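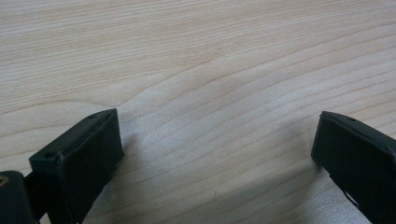

그림 1. 밝은색 나무 탁자 상판의 나뭇결

동네 공유냉장고 이용 실태와 운영 개선 방안
지역사회복지 조별과제 최종 보고서

1. 조사 배경
공유냉장고는 남는 식재료나 반찬을 누구나 넣고 누구나 가져갈 수 있게 한 시설이다. 푸드뱅크와 달리 신청 절차나 소득 확인이 없다. 우리 조는 수업에서 다룬 먹거리 복지 사각지대 문제를 보고 이 주제를 골랐다. 대상은 학교에서 걸어갈 수 있는 '윔든(Wimden) 나눔냉장고'로 정했다. 이 냉장고는 주민 모임이 관리하고, 동네 빵집 라우드셉(Raudsepp)과 반찬가게 스코르논(Skornon)이 당일 팔고 남은 음식을 기부한다.

2. 조사 방법
5월에 2주 동안 현장 관찰과 설문을 했다. 관찰은 오전 개방 시간과 저녁 시간으로 나누어 두 명씩 맡았다. 설문은 이용자 30명에게 받았고, 관리를 맡은 주민 3명은 따로 면담했다. 설문지에는 이름과 연락처를 적지 않게 했다. 글씨를 읽기 어려운 어르신에게는 조원이 문항을 읽어 드렸다.

3. 조사 결과
3.1 이용 시간
음식은 저녁에 주로 들어오고 이용자는 오전에 몰렸다. 빵은 다음 날 아침까지 남는 편이었지만 반찬은 들어온 날 저녁에 없어지는 경우가 많았다. 오전에만 올 수 있는 어르신은 반찬을 가져가기 어렵다고 답했다.

3.2 이용을 망설이는 이유
응답자 중 9명이 '다른 사람의 시선이 신경 쓰인다'를 골랐다. 냉장고가 큰길 쪽을 향해 있어서 문을 열면 지나가는 사람에게 그대로 보인다. "나보다 더 어려운 사람이 가져가야 할 것 같다"는 의견도 자유 응답란에 있었다.

3.3 위생과 표시
넣은 날짜를 적는 스티커가 있지만 적지 않은 용기가 자주 보였다. 관리 주민은 날짜가 없는 음식은 버리는 것이 원칙이라고 했다. 알레르기 재료 표시는 반찬가게에서 온 용기에만 있었다.

3.4 기록
입출고는 공책에 손으로 쓴다. 작년에 기록 앱 트라센트(Trasent)를 잠깐 썼으나 어르신들이 불편해해서 공책으로 돌아왔다고 한다.

4. 개선 제안
가. 반찬 일부를 따로 보관했다가 다음 날 오전 개방 때 내놓는다. 보관할 냉장고가 필요하므로 주민센터와 협의해야 한다.
나. 냉장고 방향을 골목 안쪽으로 돌리거나 옆에 낮은 가림막을 세운다.
다. 스티커와 펜을 냉장고 문에 끈으로 달아 둔다. 스티커에는 날짜 칸과 재료 칸을 함께 넣는다.
라. 공책은 그대로 쓰고, 한 주에 한 번 조사에 참여한 학생이 표로 옮겨 적는다.

5. 한계
조사 기간이 짧아 계절에 따른 차이를 보지 못했다. 설문은 냉장고 앞에서 받았기 때문에 이용하지 않는 주민의 의견은 들어 있지 않다. 밤늦은 시간은 관찰하지 못했고, 일요일은 반찬가게가 쉬어서 평일과 나누어 정리해야 했는데 표본이 적어 합쳐서 다루었다.

6. 이후 계획
제안 가운데 다항은 비용이 적게 들어 관리 모임에 먼저 전달했다. 나머지는 다음 모임 때 보고서 사본과 함께 설명하기로 했다. 설문지 양식은 부록 1, 관찰 기록표는 부록 2에 실었다.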